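Lesezeit: 6 Minuten

Zwischenbericht an den Fördergeber
Vorhaben: Proteo – Aufbau und Instandhaltung einer Roboterzelle für kleine Schaltaufgaben
Berichtsstand: April 2021
Zusammengestellt von Tudor Oprea, Plenby

1. Stand des Vorhabens

Die Zelle steht seit dem letzten Bericht an ihrem endgültigen Platz in der Werkstatt und ist wieder in Betrieb. Der Umzug aus dem Nebenraum hat länger gedauert als geplant, weil der Druckluftanschluss verlegt werden musste. Von den 30 im Arbeitsplan vorgesehenen Betriebstagen dieses Abschnitts konnten wir 19 nutzen. Die übrigen Tage gingen für den Umzug, die Reparatur am Greifer (Abschnitt 3) und eine Lieferverzögerung bei Flelix verloren.

Die Personalbesetzung ist unverändert. Prasanna Ranasinghe betreut die Steuerung und die Kalibrierung, Madhu Pant die Mechanik. Senan Mac Carthaigh hat im laufenden Abschnitt die Dokumentation übernommen und pflegt das Zellenbuch. Die Drehteile und Halter kommen weiterhin von der Firma Painemal; Ansprechpartner dort ist Facundo Painemal.

2. Einrichtung der Zelle

Der Arm wurde nach dem Umzug neu ausgerichtet. Die Grundplatte war am alten Standort mit Unterlegblechen ausgeglichen, die wir nicht übernommen haben. Am neuen Standort ist der Boden eben genug, dass die Stellfüße ausreichen. Nach dem Anziehen haben wir die Platte eine Nacht stehen lassen und am nächsten Morgen erneut gemessen. Eine Nachstellung war an einem Fuß nötig.

Danach folgte die Kalibrierung des Werkzeugmittelpunkts. Das bisherige Verfahren mit der Messspitze haben wir beibehalten. Die Kamera am Handgelenk wurde erst im Anschluss eingemessen, und zwar mit montierter Abdeckung. In der ersten Runde hatten wir das umgekehrt gemacht, und nach dem Aufsetzen der Abdeckung stimmte die Zuordnung nicht mehr. Die Reihenfolge steht jetzt verbindlich im Zellenbuch.

Die Leitungen vom Sockel bis zum Handgelenk sind neu gebunden. Am zweiten Gelenk gab es eine Scheuerstelle am Mantel der Signalleitung. Die Leitung selbst war nicht beschädigt, wurde aber ausgetauscht, da sie ohnehin zu kurz bemessen war. Die neue Leitung hat eine Schlaufe mehr und ist auch in der äußersten Stellung zugfrei.

3. Reparatur und Wartung am Greifer

Die größte Einzelarbeit war der Greifer. Beim Anfahren flacher Schalter rutschte ein Finger immer wieder seitlich weg. Zunächst haben wir die Ursache in der Steuerung gesucht und die Anfahrgeschwindigkeit herabgesetzt, ohne Besserung. Madhu Pant hat dann den Halter ausgebaut und festgestellt, dass die Bohrung für die Befestigungsschraube ausgeschlagen war. Der Halter ließ sich auch bei festem Sitz der Schraube noch leicht verdrehen.

Painemal hat zwei Ersatzhalter nach unserer Zeichnung gefertigt. Beim ersten saß die Bohrung zu weit außen, der zweite passte. Er wurde mit Schraubensicherung eingesetzt. Der Fingerbezug wurde bei der Gelegenheit ebenfalls erneuert, beim alten hatte sich die Kante zur Spitze hin abgelöst.

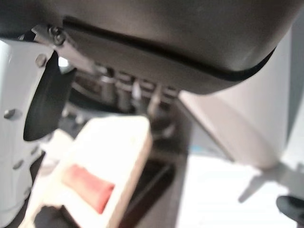 Abb. 1: Blick vom Handgelenk in den Arbeitsbereich; oben links Halter und schwarzer Greiferfinger, vorne der rote Wippschalter.

Nach dem Einbau wurde die Spitze des Fingers neu vermessen und der Wert in der Steuerung angepasst. Die Abweichung gegenüber dem alten Wert war größer als erwartet. Ein Teil davon geht vermutlich auf den neuen Bezug zurück, der etwas dicker aufträgt. Wir haben den Wert nach einer Woche Betrieb nochmals geprüft und nicht mehr ändern müssen.

Für die laufende Pflege gilt seitdem folgender Ablauf:

Vor Betriebsbeginn wird der Halter von Hand auf Spiel geprüft, bei abgeschalteter und gesicherter Zelle. Der Finger wird mit einem fusselfreien Tuch trocken abgewischt. Lösemittel sind am Bezug nicht zugelassen, der alte ist davon spröde geworden.

Alle 7 Betriebstage werden die Schrauben am Handgelenk und am Halter mit dem Drehmomentschlüssel kontrolliert. Die Naht der Abdeckung wird auf gleichmäßigen Sitz geprüft. Liegt die Abdeckung nicht überall an, ist sie abzunehmen und neu aufzusetzen; ein Nachdrücken reicht nicht. Nach jedem Abnehmen ist die Kamera mit dem Prüfmuster zu kontrollieren.

Nach 30 Betriebstagen wird der Bezug getauscht, unabhängig vom Zustand. Ob dieser Abstand richtig gewählt ist, können wir noch nicht sagen. Bisher ist kein Bezug so lange gelaufen.

Alle Arbeiten werden im Zellenbuch mit Kürzel eingetragen. In den ersten Wochen fehlten Einträge, insbesondere zu kleinen Nachstellungen. Seit Senan Mac Carthaigh das Buch führt, ist es vollständig.

4. Abweichungen vom Arbeitsplan

Die Lieferung der Ersatzleitungen durch Flelix kam später als zugesagt. Wir haben die Zelle in dieser Zeit mit eingeschränktem Bewegungsbereich betrieben. Die davon betroffenen Läufe werden nicht in die Auswertung aufgenommen.

Der geplante zweite Greifer ist nicht beschafft worden. Wir schlagen vor, die dafür vorgesehenen Mittel teilweise für einen vollständigen Satz Verschleißteile am vorhandenen Greifer zu verwenden. Ein Ausfall wie der beschriebene würde dann Stunden kosten und keine Tage. Den formlosen Antrag auf Umwidmung haben wir getrennt eingereicht und bitten um Rückmeldung.

Die Schulung weiterer Bedienpersonen wurde verschoben. Prasanna Ranasinghe hat die Unterlagen dazu fertig, es fehlen noch die Abschnitte zur Störungsbehebung. Bis dahin darf die Zelle nur in Anwesenheit einer der beiden betreuenden Personen laufen.

5. Offene Punkte

Das Handgelenk gibt bei langsamer Drehung in einer bestimmten Stellung ein leises Geräusch ab. Ein Einfluss auf die Wiederholgenauigkeit ist in unseren Messungen nicht zu erkennen. Wir beobachten das weiter und öffnen das Gelenk vorerst nicht, weil damit die Kalibrierung hinfällig wäre.

Die Zeichnung des Halters muss überarbeitet werden. Das Maß, an dem der erste Ersatzhalter gescheitert ist, war in unserer Vorlage doppeldeutig eingetragen. Facundo Painemal hat eine korrigierte Fassung vorgeschlagen, die Madhu Pant derzeit prüft.

Die Sicherung der Steuerungsparameter erfolgt bislang von Hand nach jeder Änderung. Eine automatische Sicherung ist eingerichtet, aber noch nicht getestet.

6. Nächster Abschnitt

Vorgesehen sind der Abschluss der Schulungsunterlagen, die Bestellung der Verschleißteile nach Freigabe und ein zusammenhängender Betrieb ohne Umbauten. Am Ende des Abschnitts wird der Greifer zerlegt und der Zustand von Halter, Schraube und Bezug dokumentiert. Der nächste Bericht folgt im September.

Weitere Berichte aus dem Vorhaben
Proteo: Bericht zur Inbetriebnahme
Plenby: Umzug der Werkstatt, Teil 2
Hinweise zur Führung des Zellenbuchs
Prüfmuster für die Handgelenkkamera, überarbeitete Fassung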